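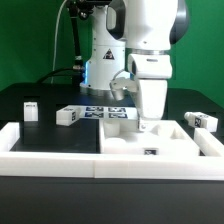
I've spent most of the last month on the part of our stack I had been avoiding, the piece between the tag detector and the planner. We call it Camisov. It takes tag detections, keeps a pose for each part, and tells the planner how much to trust that pose. For a long time it did the first two things and made up the third.

The old version gave every detection the same confidence. If the tag decoded, the pose was good. That works fine from the fixed camera and much less well from the wrist, where the angle changes all the time and the near objects go soft. A tag can decode cleanly and still give you a tilt that is off by enough to matter when you are closing two fingers on a knob.

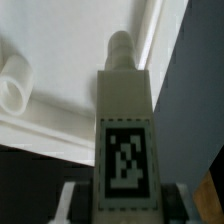
So I logged 243 approaches and compared the wrist pose with the fixed camera pose at each step. The position error was small nearly everywhere. The rotation error was the problem, and it jumped between two answers, as it does with square tags seen close to head-on. In 62 of the runs the estimate flipped at least once on the way down. The planner would replan to follow it, then replan back. From the outside it looked like the arm was having second thoughts.

The fix is boring. Camisov now keeps both solutions until one of them has clearly lost, and it holds the planner on the older one in the meantime. Dela Abugri suggested this last year and I said it was too much bookkeeping. It came to 169 lines, most of them tests.

The other half of the work was for views with no tag in them at all. For those we fit the edges of the part against its model, starting from the last pose we believed.
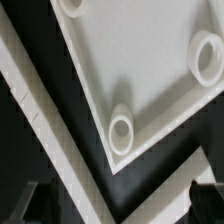

Corner view from the wrist camera, no tag in sight.

Edge fitting likes long straight lines, and our workspace is full of long straight lines that don't belong to the part. The border runs close to parallel with the rims, so a bad starting pose will happily lock on to the wrong one. I added a check on the round bosses inside the corner. If the fit says a boss should be visible and there is no oval near that spot, the fit is thrown out. It costs a few milliseconds and I stopped trying to make it faster.
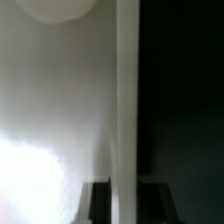

Bermúdez lab, May

Glare is still open. I tried masking the blown-out pixels before the edge step, and that helped, but the mask also eats real edges when they sit next to a bright patch. Lowering the exposure makes the dark side useless. For now Camisov reports "no estimate" when more than 200 edge points fall inside the mask, and the planner backs the arm off and looks again from a different angle.

I also moved the config out of Stosness and into the same repo as the code – two files, one for the cameras and one for the parts. If you have a local copy of the old settings, delete it. The loader will pick up the old one first and won't warn you. I lost an afternoon to that.

Next on the list is the log viewer. It still draws only one pose per part, so the second solution can't be seen when you are debugging, and I have been printing it to the terminal.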